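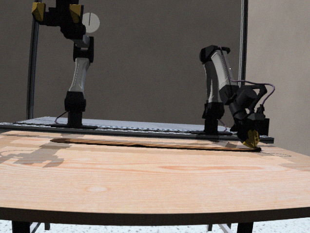 Drillon Robotics Club: Frequently Asked Questions

Last updated November 30, 2023

Who can join?

Any student enrolled at Brophy, in any grade. You do not need to be taking a computer or engineering class. Students from other schools can come to the open meetings but cannot compete on our team.

Do I need to know how to program?

No. New members spend their first month on the starter lessons, which cover basic Python and how to move one arm from point to point. If you have already programmed something, you can skip to lesson four. Ask to see the lesson list before you skip, because lesson three has the safety rules and everyone has to do that one.

What does the club work on?

Two-arm tasks on a table. Each task starts with a single arm picking something up, and the harder ones need both arms to cooperate. This year's main project is the rod handoff. One arm picks up a rod near one end, lifts it, and passes it to the other arm, which sets it down on its own side. It sounds easy. Long objects swing and tip when you hold them by the end, so most first attempts drop it.

Is it all done in simulation?

Most of it is. We write and test everything in the simulator first, and only code that passes there gets time on the real arms. We have one pair of real arms and they have to be booked. The simulator runs on any of the lab computers, and as many people as there are computers can use it at once.

Can I run the simulator at home?

Yes, if your computer can handle it. It will run on a laptop without a graphics card, but slowly. The install guide is in the club folder. Please follow it in order. Most of the help requests we get come from people who installed the newest version of a package when the guide asks for an older one.

If your computer at home is not up to it, you can write code there and run it at the next meeting.

What is the Pulleo?

The Pulleo is the competition we enter every March. Teams get a set of table tasks in advance and one surprise task on the day. There is a simulation round first, and teams that qualify go on to the hardware round. Last year 42 teams entered the simulation round. We qualified and finished in the middle of the hardware round.

How is a run scored?

You get points for the grasp, for the lift, for the transfer and for the final placement. Points come off if an arm hits the table, the other arm or the rail. A run that ends early keeps the points it has earned up to then. Our best practice score so far this season is 194.

How many practice runs do you do?

A lot. The log for the rod handoff stands at 1,163 simulated runs, counting the failed ones. We keep the failed ones on purpose. If you join the project, reading through the notes on those is a good first job.

Why does my code work in one run and fail in the next?

The rod's starting position changes a little each time. If you typed in fixed coordinates, the gripper will close on nothing as soon as the rod moves. Read the position at the start of each run and work from that. Also check which end you are reaching for – the two arms do not share a reach, and the far end may be outside the range of the one you chose.

How much time does it take?

Meetings are twice a week after school, and members are expected at one of them. The competition team comes to both from January on.

Does it cost anything?

Dues are paid once a year and cover the shirt and snacks. Travel to the Pulleo is extra. If either is a problem, send us an email and it will be handled privately.

Is this the same as the Zullasell class?

No. Zullasell is the elective offered during the school day, and it has grades and homework. Several members take both. Work you do for the club cannot be turned in for the class unless you get permission first.

Can I join partway through the year?

Yes. You can start the lessons at any point. The competition roster closes at the end of January, so anyone who joins after that can practice with the team but will not be able to compete until next year.

How do I sign up?

Fill out the form at the front office or come to any meeting. Bring the signed permission slip by your second visit.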